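Two-Arm Bench Build: Frequently Asked Questions

What is this build?

Two tabletop arms on a shared bench, run from one controller. It lives in the back half of the Tirkitz workshop. The controller software is called Ilus. These are the questions we get most often from members and from people who want to build their own.

Do I need two arms?

No. Ilus runs with one. If you start with one, mount it off to the side and leave space for the second. We put our first base in the center and had to drill the table again in May.

How far apart are the bases?

702 mm, center to center. Closer than that and the elbows can hit each other when both arms reach for the middle. Farther apart and the shared area gets too small to be useful. Measure from the center bolt and not from the edge of the mounting plate.

What is the table made of?

A plain workbench top on a steel frame, 796 mm high. The cloth cuts down on glare and keeps small parts from sliding. Pull it tight and clamp it at the edges. A wrinkle under a gripper will throw off a pick.

What do you practice on?

Toy bricks, mostly. They are cheap, they come in known sizes, and they show small errors in position right away. We make number shapes on a studded baseplate. A "2" takes five blocks in our layout. We also use a wire dish rack with a cup in it for grasping work.

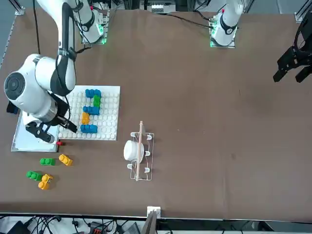
Orellana wrote in to ask whether bricks are too easy once the arms are tuned, and suggested going to screws and nuts sooner. Our answer is that pressing a brick onto studs is harder than picking it up. The block has to be square to the plate, and the push has to be straight down. Members who skipped this step came back to it. Screws are fine after that, with different fingertips.

Can I leave the cables loose?

Under the table, yes, if nobody's feet can reach them. Ours are a mess down there and it has not hurt anything. On top of the table, no. Leave enough slack at the wrist for a full turn, then tie the cable at the upper link. Check the ties once a month.

Which gripper fingers should I use?

The stock ones are good for blocks and cups. For thin items, print the narrow pair from the Stilow files on the shop computer. Print them solid. The hollow ones cracked at the screw holes.

How often do you calibrate?

At the start of every session, and again if someone bumps the table. The routine touches 38 points and can be run one arm at a time. Do not skip the second arm, even if you only plan to use the first.

Where is the stop button?

On the front rail, right side. Press it before you put your hands in the work area. Pausing in Ilus does not count, as the motors stay powered.

Can I use the build on my own?

After the intro session, yes. Sign the sheet, and put the bricks back in the bin by color when you finish. The bench is open until 9 p.m.

Can I change the settings?

Save a copy under your own name first. The shared profile is locked for speed and force. If you need either one raised, ask on the shop list.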